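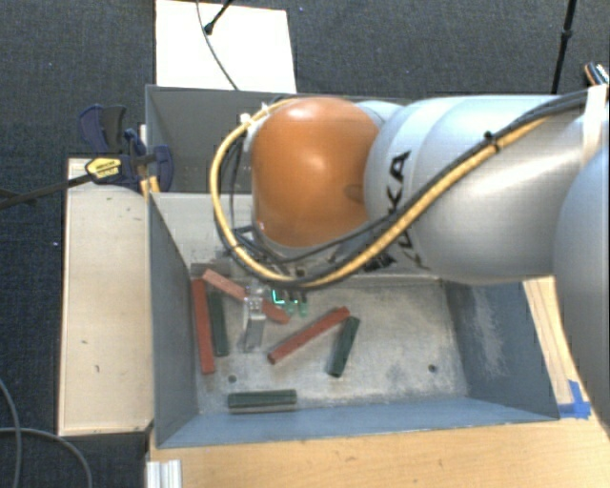

Dridow releases Gesovano 4, its planning software for bin picking

Hi, I'm Madhu Bhatt, and I look after the planning team at Dridow. I usually leave announcements to people who are better at them, but I've lived with this release for so long that I asked if I could write this one myself (and they said yes!).

Gesovano 4 is out on Thursday. If you haven't met it before, Gesovano sits between your camera and your robot controller. It takes in a view of a bin full of parts, works out which part to go for, picks a grasp and plans the arm's path in and back out again. Version 3 did all that too, but it thought about those steps one at a time, and it could get quite attached to a grasp that the wrist had no hope of reaching next to a wall.

The new planner, which we call Kashyap, looks at grasp and path together. It knows about sloped bin walls, it knows how wide your gripper opens, and it treats the cable bundle on the arm as something that takes up room and bends. I'm very fond of that last part. We've all watched a perfectly good plan drag a hose over the edge of a bin, and I wanted fewer of those afternoons.

We do a lot of our testing with plain rectangular blocks, red ones and dark green ones, dropped into a sheet-metal bin under a KUKA arm with a small parallel-jaw gripper. Blocks sound easy until two of them lie side by side and there's nowhere to put a finger! Kashyap will now look for the neighbor that's easier to take first, and you can see its reasons in the new replay window, grasp by grasp, with every rejected one marked and explained.

On our test bench a typical plan now takes 300 milliseconds, down from 500. Your numbers will depend on your computer and how messy your bin is, so please try it on your own parts before you quote me to your boss.

Our friends at Vasley have been running the beta for 7 weeks and sent us more bug reports than I'd like to admit. The calibration wizard is much better for it, and so is the error text, which now tells you which joint is unhappy.

Gesovano 4 is a free update for anyone with a current license. Cell files from version 3 open as they are, but gripper profiles need to be saved again once. New users can ask for a trial through the Dridow website, and press questions can come straight to me at the Dridow office.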